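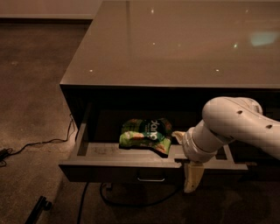

Bogumił Borkowska has opened the same kind of drawer so many times that he now hears it in his sleep. "There's a little clunk at the end of the runner," he told me, and then he did the clunk, with his mouth, quite well. "If I don't hear the clunk I wake up."

I'd gone along on a Monday to ask about the drawer paper, which a reader had sent me with the subject line "finally, someone admits it". The paper comes out of the Flindura project, and the short version goes like this: when you teach a robot arm to open and close drawers by showing it people doing the job well, it learns to do the job well right up until something goes a bit wrong, and then it's hopeless. Bogumił's group wanted to know what happens if you show it the going-wrong part on purpose.

So that's what they did. Someone guides the arm to a bad spot (too far left, fingers half off the front panel, drawer pulled crooked), the recording starts there, and the only thing that gets recorded is the fix. They call these rescues. I love that they call them rescues.

"At first we were embarrassed by them," he said. "You'd make a nice demonstration, you'd fumble, you'd throw it out and start again. Everybody I know did that. Then one of our students looked at the bin and said, there's more driving skill in the bin than in the folder."

The whole data set is 416 demonstrations, and 44 of those are rescues. That ratio surprised me, because I'd assumed you'd need heaps. I asked whether they'd tried more and he laughed and said they'd run out of patience before they ran out of ideas. A rescue is tiring to make, apparently. You have to set up the mistake so it's believable, then get out of it the way a calm person would, and by mid-afternoon there aren't many calm people left.

The test was simple enough for me to follow, which I appreciated. They trained one version of the controller on ordinary demonstrations only, and another with the rescues mixed in, keeping the total the same so the second one didn't get a head start. Then they ran 246 trials, split evenly between the two, on furniture neither had been trained on. The ordinary version was fine when the first grab was clean. When the grab was off, it mostly kept pulling on nothing, or leaned on the panel until the safety limit stopped it. The version with rescues let go, backed up a bit, and had another go.

"Letting go is the result," Bogumił said. "I know it sounds like nothing. I had a reviewer who said it sounded like nothing. But letting go of something you've already got hold of is a strange thing to learn from people who never do it in front of you."

I wanted to know why drawers. Why not doors, or cups, or any of the things you see in the flashier videos? He had a few answers and I think the real one was that he likes drawers. They only move one way, so when it goes wrong you can usually tell what went wrong. They're also full of other people's rubbish, and he means that in a good way. The group puts things inside on purpose: snack bags, mostly, crumpled up, plus odds and ends from the kitchen. A shiny bag changes shape every time you touch it and it sits right where the fingers come over the edge.

"An empty drawer is a very polite drawer," he said. "I wanted one like my mother's."

Glossy furniture gives them grief too. Ceiling lights bounce off a polished top and turn up as bright little dots in the camera, and the early controllers would sometimes drift toward them like moths. They tried matte tape for a while, then decided it was cheating and peeled it off. (He's still got a roll of it in his desk and offered it to me twice.)

Now for the bit he was most keen to talk about, the bit that didn't work. They'd hoped rescues from one task would carry across to another, so that an arm that had learned to back off from a drawer would also back off from a cupboard door. It didn't, or not in any way you'd want to put on a slide. The door trials are in an appendix, three pages of them, and he told me to read those before the main results.

"People ring me up and say, we want the rescue method, we've got a warehouse," he said. "And I say, have you got drawers? No? Then collect your own rescues. I can tell you how, it'll take you a few weeks, bring snacks."

I asked what a person starting out should do differently from what his group did. He thought about it for a good while. Write down why each one went wrong, he said, at the time, in plain words, because by April they had a folder full of rescues and couldn't agree on what half of them were rescuing. They ended up sitting round a laptop rewatching the lot and arguing about thumbs. He'd also have more than one person make them, as one of the drivers always backs up to the left and now so does the robot.

Next up is a two-drawer task, where the arm has to notice it's opened the wrong one and close it again before trying the other. They've made a start. I asked how it was going and he did the clunk again, only slower.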